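Friday, August 15, 2025 -- pendulum notebook, Bosham room

Reran the long pendulum today, 174 swings from a small release angle, then the same again from a wide one. Rhodri Eynon wants to use the pair of runs to show students that "inertial mass equals gravitational mass." I still don't buy it. One bob on one string tells you the period doesn't change with mass only if you change the mass, and we didn't. All we have is the amplitude effect, which any textbook gives you for free.

Also unhappy with the timing. The Diltusa timer disagrees with the stopwatch by more than I can blame on my thumb. In June it was fine, or we said it was fine. I can't find the check in the notes, only "timer OK" in Rhodri's writing. OK compared to what?

The wide run lost roughly 51 percent of its amplitude by the end. So which angle goes into the correction term? Start, end, some average? Rhodri took the start. I get a different g each way, and the spread is larger than the error bar he quotes.
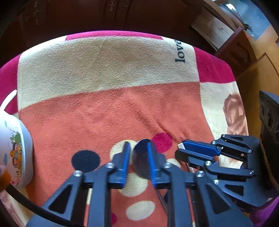
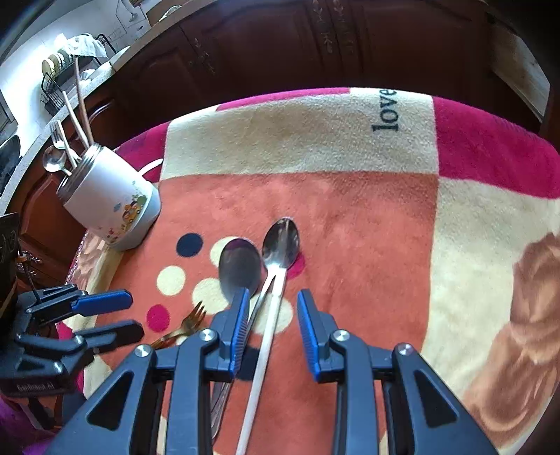
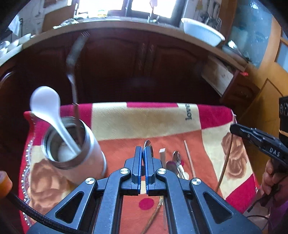 Back to the error bar. He divides by the square root of the number of swings, as if each one were a separate measurement. They aren't -- we start the clock once and stop it once. The Stostville handout makes the same mistake on page 4, so I can guess where it came from.

To do: brass bob and wooden bob, same string length measured to the center of each, 2 runs apiece. Check the timer against something we trust. No slide about equivalence until then.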